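Kerside Pantry Study: Households Wanted

Do you cook at home most nights? Do you have a cupboard with three half-used bags of lentils in it, or a freezer full of things you meant to label? We would love to hear from you!

The Kerside Pantry Study is looking for 90 households to keep a simple food diary this coming March. We want to learn how people in ordinary kitchens plan, shop, store, cook, and (yes) throw out food over the course of one month. Plenty has been written about what people should eat. We are much more curious about what is sitting on the shelf when someone gets home tired at six thirty and has to make dinner out of it.

What you would be doing

You keep a diary for the whole month. Most people spend ten minutes a day on it, usually while the kettle is on or after the dishes. You write down what came into the house, what got cooked, and what went in the trash or compost. Spelling doesn't matter, and neither does neat handwriting. If your kids want to draw the soup, let them draw the soup.

You also have 2 visits from one of our interviewers, one in the first week and one in the last. A visit lasts an hour. We sit at your table, go through the diary together, and ask you to show us where things are kept. Please don't tidy up for us!

Save your grocery receipts in the envelope we give you. Small corner-store receipts count too, and so does a scribbled note from the farm stand.

Who can take part

Any household within the Kerside city limits or in the Teoh Road neighborhoods. You can live alone, with roommates, with a partner, or with four generations under one roof. We are especially short of people who work night shifts, people who cook for someone on a special diet, and households where more than one person does the cooking. The main diary keeper should be 18 or older. You can keep the diary in any language you like, and we will have it translated.

If you eat out for nearly every meal, this round probably isn't a good fit, but write anyway and we will keep your name for the next one.

What you get

Each household that finishes the month receives a grocery card, handed over at the second visit. You will also get a copy of your own diary, typed up and bound, and I have to say people get very attached to these. One family from our last round is still cooking from theirs. In that round we collected 1339 recipes and near-recipes, and reading them was the best part of my winter.

Your privacy

Your name and address are kept apart from your diary. Nothing we publish will identify you, and you can drop out at any point without giving a reason.

How to apply

Send a short note to Aiman Ngui, Kerside Pantry Study, Box 2425, Kerside. Tell us who lives in your home, who does the cooking, and the best time of day to call. Applications should reach us by 2026-07-29. Aiman will call everyone back, including those we can't place this time.

We can't wait to see what's in your cupboards.

Henk Verschueren
Study lead
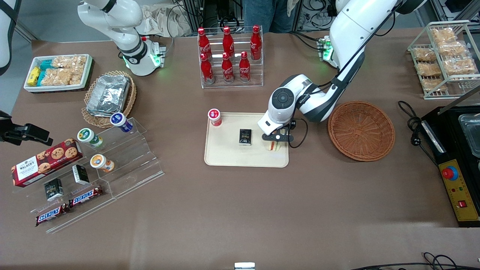 Small packaged items and a cream-colored tray.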